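Kilian Kälin had already started talking before I got my recorder out. He was halfway through a complaint about gloves. "Everybody wants to build the glove," he said. "I just want to know what the fingers did."

Kälin runs the hand-motion work at Geliris, and his latest result has been passed around my corner of robotics a fair bit this winter. His group trained a gripper policy on recordings of bare human handling – no robot involved until the very last step – and it got through 43 of 60 pickups on things it had never met. I asked if he was pleased. "I was pleased for one evening. Then I looked at the 17 it dropped." 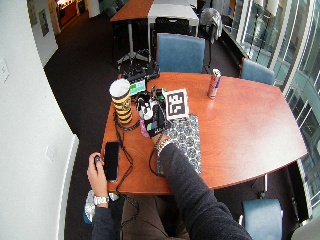

Fludlow, as the method is called, takes its hand position from a printed marker and its finger movement from small sensors, and then lines the two up in time. Kälin spent most of our call on that second part, and he gets pretty excited about it! The marker is the black-and-white card standing up over the knuckles, and he told me they tried it flat first and kept losing it whenever the wrist turned. Soft stuff is his favorite subject. A drink can keeps its shape when you grab it, he said, but a flat piece of fabric like the blue and white floral one under the hand will fold a new way every time, and the old model had no clue what to do with that.

So how much recording does it take? Less than I'd guessed. Each person does 30 minutes, with a break whenever they ask for one, and the first 4 minutes get thrown out. "People move like they're on stage," Kälin said. "After a bit they get bored, and bored hands are good data."

He wouldn't promise me a release date for the code. February, maybe, if the timing fix holds up.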